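6 min read

4. Setting Up and Looking After the Cell

Most of what we learned on this project, we learned with a hex key in hand. The planning and learning methods in Section 3 are only as good as the cell they run on, and a paper that skips the cell leaves the reader with half a recipe. So this section goes through it slowly: the table, the tray, the grippers, the cameras, and the weekly care that keeps them all agreeing with each other. We had a great time with this part of the work and we hope it shows.

4.1 Table and arms

The cell, which we call Twal, has two arms working over one slotted aluminum table. The slots are the best thing about it. Anything that has to stay put is clamped into them, and anything that has to move between tasks can be slid along and clamped again in a minute or two. We started out on a plain wooden bench top with holes drilled where we thought we would need them. We were wrong about every hole. Moving to slots let us change our minds cheaply, and we changed them a lot in the first month.

The arms are placed so that both can reach the whole inside of a desktop tower laid on its side, and one of them can also reach the parts tray. Their work areas overlap over the motherboard, and that overlap is where all the trouble and most of the fun is. We keep a software fence between the two arms which opens only when a task asks for both at once. During setup we shrink the fence by hand, a little at a time, with one person on the stop button and the other reading joint angles out loud. It is slow and it feels silly, and we have never had a collision during setup.

Base positions are measured with a pointed tool held in each gripper and touched to the same set of marks on the table. We use 16 marks. Fewer gave us a fit that looked good in the middle of the table and drifted near the edges, right where the tray sits. The whole routine fits into a morning, coffee included, and we repeat it whenever a base has been unbolted.

4.2 The computer as a workpiece

A used desktop computer makes a wonderful test object. It is cheap, it is full of standard parts, and every part asks for a different kind of touch. A memory module wants a straight, even push over its full length. A processor wants almost no force at all. A graphics card is wide and wants to tip. Cables want to be somewhere else!

It also brings its own headaches to the cell. The walls of the case stand up around the board like the sides of a box, so a gripper that approaches at a slant can meet sheet metal long before it meets the part. The drive cage is worse. Our first paths into the memory area swung in over the cage, and we lost the paint on one knuckle before we moved the approach points to the tray side. Loose power leads are the other thing to watch. They spring back after being tucked away, sometimes an hour later, and a lead that was out of the way at calibration may be in the way by lunch. Our start-of-day check now includes pushing every cable down by hand and looking at it again after the cameras have warmed up.

We hold the case with two low clamps and a stop block. The clamps should be snug and no more. A case clamped hard will bow, and the board bows with it. We found this by accident when memory insertion got better on the day a clamp had been left half tight, and we spent a cheerful afternoon with a dial gauge proving it to ourselves.

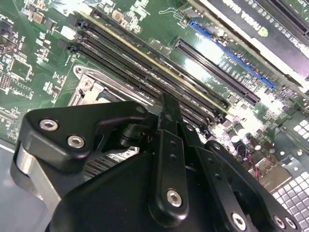
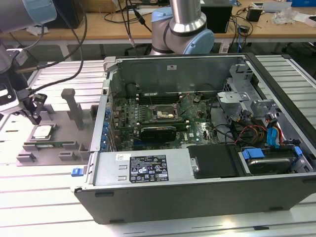
Figure 4. The cell with an open desktop tower. First picture: wrist camera, gripper over the memory slots. Second picture: fixed camera, with the open case and, to its left, the printed tray.

4.3 The parts tray

Every part that leaves the case or enters it passes through a 3D-printed tray. The design goal is simple to state: a part set down in the tray should end up in the same place no matter how sloppily it was let go. Each pocket has slanted lead-in walls at the top and a straight section at the bottom, so the part slides down and then stops sliding. We printed the tray 11 times before we were happy. Most of those versions differ by less than the thickness of a business card.

The processor pocket took the longest. Too tight and the chip rides up on one corner and looks seated to the camera when it is sitting at a tilt. Too loose and the fingers meet the lid off center, and the chip turns as they close. We settled on a pocket that leaves a small gap on two sides and locates the chip against the other two, with the placing motion ending in a gentle nudge toward the locating corner. That nudge is three lines of code and we are prouder of it than of some of the long functions in Section 3.

The memory slot in the tray is long and shallow. Deep slots grip the board and tip the next grasp off balance. With a shallow one the module stands free enough that the fingers can settle onto it.

Printed plastic wears, and it creeps when it sits under a clamp. We replace the tray when a gauge block drops into the processor pocket with any rattle. A spare is kept printed, cleaned up and labeled at all times, and we urge anyone building something like this to do the same, as a print always fails on the night before a demo.

4.4 Grippers and fingertips

The grippers are a linkage type with narrow fingertips that we cut down to get between neighboring memory slots. Narrow tips are lovely to work with and easy to bend. After any hard contact we close the fingers on a flat steel strip and look for light along the edge. If there is light, the tip comes off and a new one goes on. Trying to straighten a tip in place has cost us more time than every tip we ever threw away.

Linkage screws work loose. This surprised us at first, since the loads in this task are small, but the motions are short and quick and there are thousands of them. A loose pivot shows up in the data well before anyone can feel it by hand: the grasp width at contact starts to wander for the same part. We now plot grasp width on the steel strip at the start of each day. When the line begins to widen, we stop, take out the screws one by one, clean the threads, add a small drop of removable thread locker and put them back to the same torque. One gripper takes 17 minutes if nobody talks to you.

Two habits are worth passing along. Put a paint mark across every screw head and the link beside it, so a turned screw is easy to spot from across the table. And do the left and right sides of the linkage in turn, a little on each. Tightening one side all the way and then the other leaves a small twist in the hand that we could measure at the fingertip.

4.5 Cameras and glare

The cell uses small cameras at the wrists and a fixed one that takes in the wider work area. The wrist cameras do the close work. They see the fingertip and the slot in the same view, so a small error in the arm's position matters much less than it would otherwise. The price is that the gripper itself takes up a good part of that view. We thought hard about moving the camera farther out, tried it, and went back. The farther mount hit the case wall.

Glare is our standing enemy. A motherboard is full of shiny surfaces, and a bright patch can wash out the very edge the software is looking for. We tried polarizing film, which helped and also ate the light we needed for short exposures. What helped most was cheap: a sheet of drafting film hung under the lamp, and moving the lamp so it never stands directly over the board. On the Bomthorpe copy of the cell, where the ceiling lights cannot be switched off, we hung a cloth over the entire setup. It looks like a tent at a county fair and it works very well.

Camera mounts are checked against a printed target fixed to the table. If the target has moved in the image by more than a pixel and a half, the wrist calibration is run again. The usual culprit is cable drag. A cable that hangs in a free loop is fine, and one that pulls at the end of the arm's reach will shift a mount a hair at a time until the day is ruined. We route every cable with the arm in its farthest pose and then let out a hand's width more.

4.6 What broke, and how often

We kept a plain text log next to the cell from November on, one line for each stop that needed a person. The log closed on 2020-07-31 with 51 entries. Cable problems lead the list, followed by bent fingertips, then tray wear. Software stops are in there too, though by spring they had grown rare enough that we got a bit excited when one came along. Failures of the arms themselves are missing from the log entirely, which says good things about the Imero controllers and maybe also about how gently we drive them.

The entry we like best reads, in full, "screw in tray." A linkage screw had backed out during a run and dropped into the processor pocket, and the cell tried to install it. The paint marks date from that afternoon.

4.7 Building a second cell

Copying the cell at Bomthorpe was the real test of these notes. The people doing the work there had not seen ours and had only the parts list, the tray files and an early draft of this section. They had memory insertion running in under three weeks, and they sent back a page of fixes that we have folded in above. The clamp advice in 4.2 was missing from that draft, and they bowed a board exactly the way we did.

Tray files, the mark layout for the table and the daily check script are shared with the Flukmont toolkit, in the folder named "cell." Section 5 reports insertion results for both cells, using the daily checks described here and no extra tuning between runs.

14 shares | 3 comments

Related items
Flukmont toolkit: release notes
Printing tolerances for small parts trays
Thread lockers on light linkages, a bench comparison
Hand-eye calibration on the Imero controller
Section 5: Insertion results on two cells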